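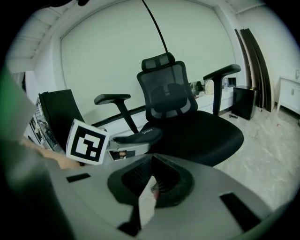
Figure 1. The chair task from one of the hand-held grippers, marker cube at left.

4.2 Moving the Chair

The chair was meant to be the easy task. Students in the Padura course had spent November on cups and lids, and Paula Vlad proposed something large enough that it could not be dropped. An office chair, as the 12 participants soon learned, has its own opinions about direction. Push one armrest and the whole thing turns to face you.

Each student worked with a gripper in each hand and was told to move the chair to a given spot without touching it directly. We kept 254 demonstrations and threw out 14, most of them for a marker cube hidden behind a sleeve or a backrest. Two of the discarded runs were the fastest in the set, a fact their authors still bring up.

Students who took hold of the chair low down had straighter paths but complained about their backs. Those who went for the armrests were more comfortable and finished almost anywhere. We did not correct either habit – the Feklow policy was supposed to cope with both, and it coped with one. Figure 2 gives the operator's own view, with both marker cubes showing.

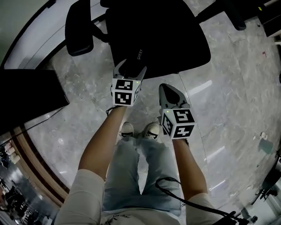 4.3 Scoring

Sveva Testa scored every run by final position alone. Style was not graded, despite several requests.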